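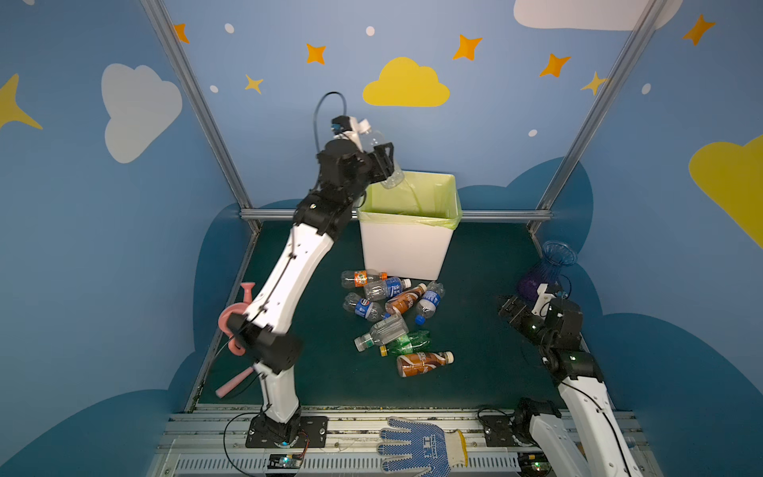 Bottle sorting with the Lakero two-arm kit in our club booth. The left arm has one over the bin.

Review: Lakero two-arm kit, after one school year in a robotics club
Posted Jul 5, 2026 by Liesl Kofler

I run the after-school robotics club at Bickerstaff, grades 8 through 12. We bought the Lakero kit to replace a set of wheeled robots that the older students had outgrown. We paid $2,569 for the pair of arms, with grippers, wrist cameras, control boards and cables. The aluminum booth was extra and we cut and assembled that ourselves. The students painted the walls and did the clouds and stars.

Our project for the year was trash pickup. The task is simple to explain: bottles on the mat, bin at the back, get the bottles into the bin. We entered it in the Pata regional meet, in the open category, where each team brings its own task and gets 14 minutes on the clock.

Assembly

The manual says one afternoon. It took us three club meetings, with two groups of students working on one arm each. Most of the lost time was in the wrist section, where the screws are very small and the drawings don't show which length goes where. Sort the screws by length before you start. The base plates bolted onto our front rail without any drilling.

The cable for the wrist camera is long enough, but there is no clip for it near the gripper, so it loops up in the air. Ours snagged on the gripper twice in December. Zip ties helped. I would still like to see a proper channel for it in the next version.

Software

Setup on our club laptops was fine on two and a pain on the third, which needed an older driver. Calibration has to be repeated whenever an arm is unplugged. It takes a few minutes per arm and the students can do it without me now. The recording tool is good. You can play back a run joint by joint, and that is how the students found most of their own mistakes.

Over the spring they logged 274 practice runs. The log exports to a plain spreadsheet, and two of the ninth graders used it for their math project.

How it handles bottles

Clear bottles with a cap on are the easiest. The two fingers close around the middle and hold well enough to carry the bottle up and over the rim of the bin. Soft, thin bottles get squeezed and sometimes pop out sideways. Bottles lying across each other are harder, and a pile takes a lot longer than the same bottles spread out. The students ended up teaching the arm to start with whatever was on top.

Reach is good on the side where an arm is mounted and poor in the far corner. With two arms you can cover the whole mat, but they can hit each other. There is no collision check between arms in the software. Our students wrote a simple rule that keeps one arm parked while the other is over the bin, and I would suggest doing the same before you let anyone run both at full speed.

One small tip: use a bin liner and fold it well down over the outside. Grippers catch on a loose edge.

Durability

One gripper motor failed after 17 weeks. Lakero sent a replacement and did not ask for the old one back. Swapping it took most of a meeting. Everything else has held up, including the elbow joints, which I was worried about after some rough handling in the fall. Order spare finger pads if you can. Ours were worn smooth by April.

Compared with the Flotard

We borrowed a Flotard arm from another school for a month. It is quieter and the manual is much better. It also costs more for a single arm, and its gripper opened too narrow for the bigger bottles. For desk work with small parts I would pick the Flotard. For a club that wants two arms working in one space, the Lakero makes more sense.

Results and rating

We finished in the middle of the table at the meet and lost points when a bottle landed on the rim and rolled back. The students were happy with it and want to add cans next year.

Four out of five. I took a point off for the missing cable clips and the screw drawings. Best for high school. The eighth graders could run it but needed help with the build.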